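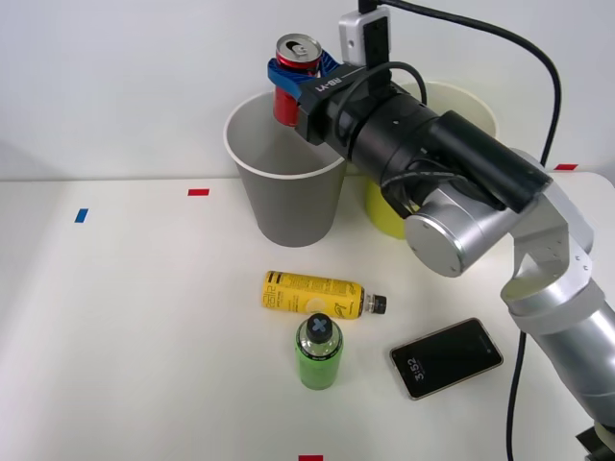
6 Jan 2019
Findside, bench by the white wall

Cups and cans again. Carrying on from the September pages, where the question was whether a paper cup can do as a sleeve and stand for a drinks can on the Titton trays. At the time we only had the old brown cups and gave up when the rims split. Now we have the grey ones from Chareonsuk, so started over with those.

Stock first. One sleeve of grey cups opened, 16 in it. Two had dents in the rim from the box and went in the scrap tub. Cans are the ordinary size, red, full, from the case under the sink. Emptied some of them into the jug for the light can tests and rinsed them out. Please don't drink from the jug, it has been standing since lunch and I've put a plate over it.

Wiped the tabletop down before starting. There was a tacky patch near the wall, probably syrup from last time, and cups put down on it lifted oddly. Hot water and a cloth did it. Worth checking with the flat of your hand, you can't see syrup on white until it has collected dust.

Fit. The can goes in base first. The narrowed part at the bottom helps it find the opening, then the straight wall of the can meets the side of the cup further down and it stops. How far down depends on how hard you push. Let go gently and it settles at a fairly steady depth. Measured that on 8 cups, empty can each time, ruler against the outside of the can from the cup rim upwards, then taken away from the can height. Typical depth 46 mm. The shallowest was 7 mm short of that, and that cup turned out to have a thick seam, so I'd treat it as a bad cup and leave it out of any average.

Full cans sit deeper and the cup grips more. With a full can you can feel the paper give a little and then hold. Left one standing while I did the labels and it hadn't moved when I came back to it.

Getting them out is the awkward part. If the can went in straight it comes out straight with a hand on each. If it went in tilted, one side of the rim gets pushed outwards and stays that shape, and the cup comes up with the can when you lift. Tried a small twist before lifting, which works on dry cans. On a can straight from the fridge the paper sticks to the wet metal and a twist scuffs it, leaving grey fluff on the red. Not nice to hand to anybody.

Tipping. Put a cup with a full can in it on the tray and tilted the tray until it went. It slides well before it tips. With an empty can it tips first, as you'd expect with everything so light. The Dureck mat under the cup stops the sliding, but then it tips at a lower angle than I would like. Need proper numbers for this, I was only using the wedge and a pencil mark and don't trust them enough to copy in here.

Damp. Three cups left with chilled full cans in them. The water runs down the can and gathers at the bottom of the cup. The outside was still firm at the end of the session and the base had gone slightly soft on all three. Didn't leak through to the table that I could find. I've left them on the shelf overnight on kitchen roll, marked D1 to D3 in pencil. Have a look at the seam on each before throwing them out and write it here.

Things that went wrong, so they aren't repeated:
Cups pulled apart by the rim get bent rims. Hold the stack lower down and roll it a bit between your hands.
I wrote on two cups in felt pen and it came off on the cans. Pencil only.
Forgot to put the first few back to room temperature before measuring. Those readings are crossed out on the loose sheet.

Also tried a can in upside down, out of curiosity. Goes in about as far but wobbles, and the lid edge marks the inside of the cup. No use for the trays.

To do
Proper tilt test with the hinged board from the store, if someone can find the other hinge pin.
Ask Chareonsuk whether the same cup comes with a heavier rim. Send them the thick seam cup as well.
Try the slim cans. I expect they'll drop straight to the bottom, but the Titton order has both sizes on it so it has to be written down.
More kitchen roll.

Undamaged spare cups are back in the box, open end down, on the left of the shelf. Used ones are in the paper bag and can go in recycling once the damp ones have been looked at. Lid is on the scrap tub.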